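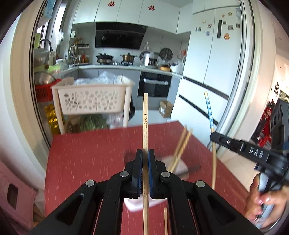
Section 2. Setting the table and looking after your chopsticks

Thank you for choosing the Sivell table set from Clundik. Before your first meal, do please spend 10 minutes on the steps below — they are not difficult, and your chopsticks will look all the better for it in years to come.

1. Take the chopsticks out of their sleeve and wash them by hand in warm water with a little washing-up liquid. Rinse them well and dry them straight away with a soft cloth.

2. Lay them flat on a clean tea towel and leave them overnight. We know it is tempting to use them at once, but wood likes a good airing.

3. Match them into pairs. Hold the two sticks upright, side by side, and check that the tips are level. If your household uses both plain and patterned chopsticks, this is the moment to sort them out.

4. Put a plate at each place and rest a pair across it, or beside it if you prefer, with the tips pointing to the left. Left-handed guests may like theirs the other way round.

5. Keep one extra pair in the middle of the table for serving. Mariann Hegedűs, who tested the set at home for us, likes to use a patterned pair for this, so that it doesn't wander off to somebody's place.

Note: Any printing on the upper part of a stick may fade a little with washing. A soft cloth is kinder to it than a scouring pad.

Caution: Do not put wooden chopsticks in the dishwasher or leave them standing in the sink. Throw away any stick that has split or gone rough at the tip.

For storage between meals, see Section 3.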